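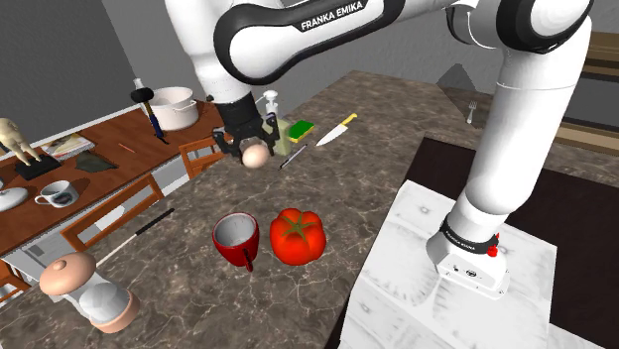

The Dankwa kitchen model, with the arm over an egg at the counter.

Automation update: egg handling at the Nikosville kitchen

Virkow will begin moving part of the egg work at Nikosville to a robot arm in August. The work is still at the simulation stage, and no arm has been installed on the floor. This item covers what has been decided so far, what has not, and what the change means for the 32 people who work in the kitchen.

Eggs are where we get the most complaints about wrists and shoulders. On a heavy day the early shift picks, checks and sets down up to 900 of them by hand, nearly all before the first delivery leaves. The task is light but it does not let up, and people who do it for a full shift tend to ask for something else the next day. That is why it was chosen over washing or packing, which were also looked at last year.

The project is called Dankwa. It uses a simulated kitchen supplied by Clindolach, where an arm with a two-finger gripper practices picking things up from a counter. The model is laid out like a home kitchen and does not match our own. Clindolach uses it because the counter can be filled with ordinary things, and the arm has to deal with what is around the egg as well as the egg itself. There is a sponge on the counter, a bottle of dish soap, and a knife with a yellow handle. Our stations will be kept clearer than that, but anyone who has worked a morning here knows things get set down where they shouldn't be.

Three people from the early shift have been spending part of their week on the model. They set up a pick, watch the run, and write down what they would have done differently. Their notes go to Clindolach at the end of each week. Most of the early notes were about how the gripper comes in. People here reach for an egg from the side when the tray is full and from above when it is nearly empty, and that had never been written down. It is now on a one-page sheet, and new hires will get a copy whether or not the arm is in use. 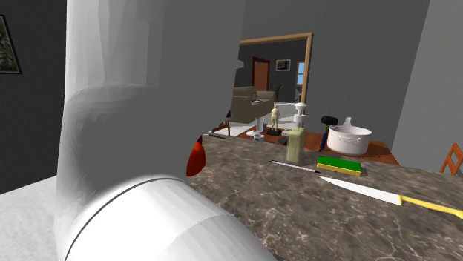

A comment left on the break room board asked why we are spending time on a computer kitchen when the real one is short on the early shift, and whether the hours saved on eggs will simply be taken off the schedule. Both are fair points. The time spent on the model is being covered by the project budget, so those hours are added to the schedule and do not come out of it. On the second point, management has agreed that no shift will be cut on account of the arm before the first review. What happens after that has not been settled, and we will report it when it is.

The jobs will change, though. One person on each early shift will be assigned to the arm station. That person loads trays, clears the station, checks the output and stops the arm when something looks wrong. The others who now handle eggs will move to cold prep and portioning, where we have been behind. Pay grades stay the same for everyone except the station role, which carries a small addition that is still being worked out – the amount will be posted before anyone is asked to sign up.

Training for the station role takes eight hours, split over two mornings, and is paid. No computer background is needed. The first morning is spent on the model, the second on stopping, restarting and cleaning. People who would prefer not to work next to the arm can say so and will be placed elsewhere.

The most common worry in the sign-up meeting was breakage.

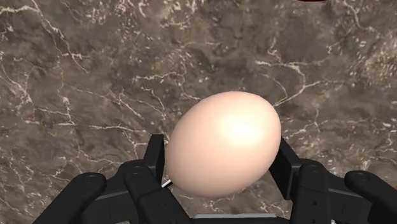 Grip force is the setting that matters most for that, and it is the one the early shift has argued over longest. Too little and the egg slips, too much and the shell goes. The list of picks to be tried in the model now stands at 109, including small eggs, eggs lying on their side and eggs close to other items. A good run in the model does not settle the matter. Real shells vary, and some of ours come in damp from the cooler. The same list will be repeated with real eggs in the test room before the arm goes near the line, and the breakage numbers will be posted next to the schedule along with the current figures for hand picking.

Hand picking will stay in place for large catering orders and for any day the arm is down, so please keep the trays and tables where they are.

Names for the first training group are due by 21/02/2020. The sheet is at the shift desk. Questions can be left there too, signed or unsigned, and answers will run in the next issue.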